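4.2 What the grasp planner sees before it moves

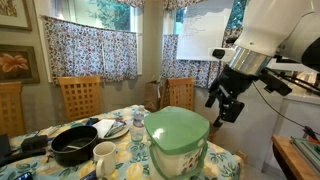 I want to spend this section on the part of the software I rewrote the most, the bit between the segmentation output and the first motion command. In our first version (we called it Irnness, and the name stuck to the whole stack) the planner took a single point cloud, cut it into object blobs, ranked the blobs by how graspable they looked, and went for the top one. On a bare bench that's fine. On a dining table set up like the one in Figure 3 it gets into trouble fast, and the trouble nearly always starts with the tablecloth.

Figure 3. Tabletop layout with the gripper open above the floor, to the right of the table. A water bottle, a pail with a green lid, a mug and a dark pot share a patterned tablecloth.

So, the tablecloth. We fit a plane to find the support surface and throw away everything within a small band of it. A bold print doesn't change the geometry at all, but our segmentation network looks at color as well as depth, and it was happy to hand us a yellow circle with a green leaf on it as a perfectly good object. The planner would then ask for a top-down grasp on something with no height! I tried raising the confidence threshold first, and that got rid of the printed shapes along with half the flat things we wanted to keep (phones, napkins, anything in a thin wrapper). What worked better was letting the two sources disagree out loud. Each mask now carries a color score and a height score, and if the first is high and the second is close to nothing, the mask goes into a "look again" list and the wrist camera gets a second view from a lower angle before anybody commits to anything.

The second headache is clear plastic. A transparent bottle gives you a decent cap, a decent label, and a big hole in the depth map where the rest of it ought to be. Irnness saw that as two small objects floating one above the other. Our fix isn't elegant: when two masks line up vertically and the depth between them is missing (missing is the key word here, as opposed to measured and far away), we merge them and fit an upright cylinder through both. I expected this to go wrong constantly on cluttered tables, and it went wrong a lot less than I'd feared. Over 89 trials with a bottle on the table, the merge joined two things that didn't belong together 8 times, and in 2 of those the planner went on to pick a grasp that the collision checker had to refuse.

Handles were next. Mugs, pots and pails all have them, and they all want different treatment. A wire handle is so thin that it drops in and out of the cloud from one reading to the next, so I stopped asking the planner to grasp one and started treating it as a keep-out region, padded by a finger's width on each side. That made the planner a bit timid around pails. Hilde Hoekstra argued for a smaller pad and she was right about reach, but with her setting the fingertips came closer to the wire than I liked, and the paper keeps the bigger number. For mugs we sample grasps on the rim opposite the handle and only fall back to the handle if every rim grasp collides with a neighbor.

Open pots have their own wrinkle. The inside is dark and mostly unreadable to the depth sensor, and people leave utensils in them. We don't try to plan into the pot at all. The interior is marked unknown, the arm may pass over it above rim height, and a separate query (Section 4.4) deals with whatever might be lying in there.

Motion planning itself is pretty ordinary. We use a sampling planner called through Sitska, our thin wrapper that keeps the world model and the planner's copy of it from drifting apart. The one thing I'd point out is the start pose. We park the gripper off to the side of the table and plan from there every time, even when the previous motion ended somewhere more convenient. It costs a few seconds per pick. In return the camera gets a view of the table with no arm in it, every plan begins from a configuration we've already checked, and two runs of the same layout can be compared directly, which saved me a great deal of squinting at logs back in May. Chairs go into the world model as solid boxes up to the top of the backrest. You lose some free space that way, lattice backs being mostly air, but none of our paths needed to go through one.

The thresholds for the look-again list were tuned on 9 layouts that don't appear in the evaluation. I left them alone after that, and Section 5 uses the same values throughout.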